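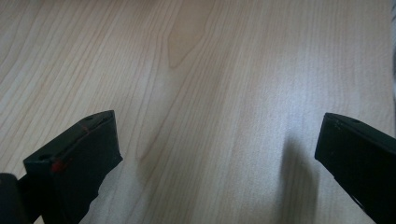
Flurley is a collection of tabletop pictures and notes, put together for people who love wooden furniture and want to get better at reading it. We started it because most guides to wood grain show a small flat sample under perfect light, and real tables in real rooms look so much livelier than that! Pale wood is my favourite part of the set. The grain runs in long gentle curves and then bends round a darker tan patch shaped a bit like a flame, and on the brighter side the same lines go faint under the glare. You learn a lot from looking at both sides together.

What you get

There are 405 pictures in the full set, each with a short text note. The notes are sorted into 3 folders:

tirkedberg - tables for eating and working at
arriaga - side tables, desks and shelves
tredik - odds and ends, including a few benches I couldn't resist

Each note gives the general colour, the finish as far as we could judge it by eye, the direction of the grain and any figure worth a look. We left the species blank unless the maker had told us. Guessing from colour alone is great fun but wrong far too often, especially with stained pieces.

Words used in the notes

straight: lines that keep to one direction
cathedral: nested arches, pointed or rounded
sheen: matt, satin or gloss
washed: grain hard to read under strong light

Please don't throw the washed ones out. They are very good practice, and comparing a washed patch with the clearer wood beside it is how I finally learned to spot a satin finish.

Changes

25/09/2026: 4 desks moved from tredik to arriaga, where they should have been all along. Spelling of "matt" made the same everywhere.
May release: first 400 pictures and notes.

Known gaps

Very dark wood is thin on the ground, and so is anything painted. Round tables are missing from arriaga altogether. Corrections to the notes are very welcome; please give the folder and the note title so we can find the right table quickly.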